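Teilnehmende für Befragung zum Lebensmitteleinkauf gesucht

Willmont untersucht, wie Haushalte ihre Einkäufe auf Wochenmarkt, Supermarkt und Lieferdienst verteilen. Für die Studie suchen wir Personen ab 18 Jahren, die in ihrem Haushalt regelmäßig einkaufen. Vorkenntnisse sind nicht nötig.

Sie führen 6 Wochen lang ein Einkaufstagebuch, online oder auf Papier. Der Aufwand liegt bei ungefähr 8 Minuten pro Eintrag. Am Ende steht ein Gespräch von 45 Minuten, telefonisch oder in unserem Büro.

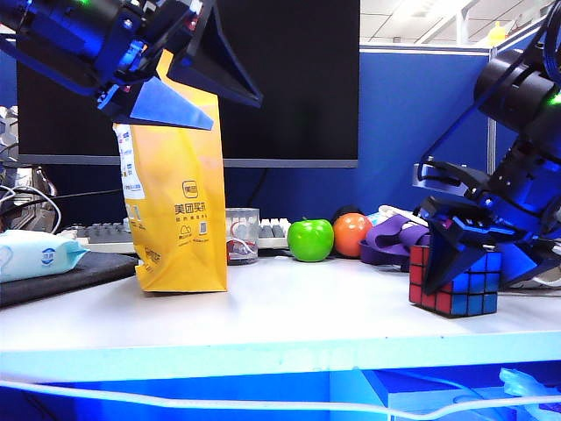
Ins Tagebuch gehören Datum, Geschäft, Betrag und die Art der Verpackung. Kassenzettel bitte aufheben, auch bei kleinen Beträgen. Bei Lieferungen notieren Sie zusätzlich, worin die Ware ankam - eine hohe gelbe Papiertüte mit Aufdruck wie die von 美团买菜 wäre zum Beispiel als "Papier, bedruckt" einzutragen. Mehrwegkisten und eigene Taschen haben ein eigenes Feld.

Für die vollständige Teilnahme zahlen wir eine Aufwandsentschädigung per Überweisung. Ihre Angaben werden pseudonymisiert ausgewertet. Ein Ausstieg ist jederzeit ohne Begründung möglich.

Anmeldung über das Kontaktformular, Stichwort "Teltirach". Bitte Haushaltsgröße und Postleitzahl angeben. Anmeldeschluss ist der 6. August 2020.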